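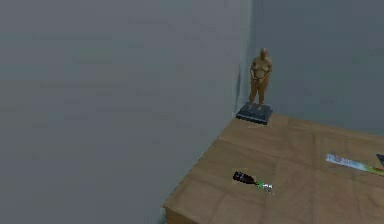

Two Grippers, One Bronze Lady: An Afternoon with Nasrin Mazandarani

I'd been pestering Nasrin Mazandarani for a chat since February, and when she finally said yes she had one condition: I had to sit and watch grippers miss things for a while first. Fine by me!

Nasrin tests robot hands at Lorkau, mostly in simulation. Right now she's comparing two of them, the Lestero (two flat fingers, very plain) and the Ernudico, which has three fingers that curl. Both get the same wooden table against the same gray walls, and both get the same stuff to pick up.

"People always ask about the statue," she told me, laughing. It's a little bronze woman on a dark square base, back in the corner where the walls meet. "She's my favorite because she's awkward. She's tall, she's got curves, and she's right up near two walls. Where do you put your wrist?"

The Lestero, she says, goes for the base and usually does all right. The Ernudico wants to wrap its fingers around the body, and then its knuckles hit the wall. "I love that hand, I really do. But it needs elbow room."

I asked about the small black and green thing with the silvery tip, lying nearer the front. I'd have guessed a screwdriver, and I thought it would be the easy one. Nope! "Small things lying flat are horrible," Nasrin said. "Your fingertips have to come down almost to the wood, and if you're a hair too low you're pushing on the table." She ran that pickup 44 times with each hand. The Lestero missed 3. The Ernudico missed 8, and most of those were the same mistake, with one finger landing before the others.

The long white and blue piece off to the right is a different headache, apparently. Grab it near one end and it wants to swing. Nasrin had both hands try the middle and then the end, and she still isn't happy with how the Ernudico does it.

All of this runs on a controller called Jalali, and she didn't hold back there either. "The old settings squeezed everything like it owed them money. I turned the force way down and half my problems went away."

So would she pick the Lestero? She made a face. "For this table, yes. Give me a bowl of fruit and I'd change my mind by lunch." She's building the fruit next, and she wants to move the statue out from the corner and run the Ernudico on it again.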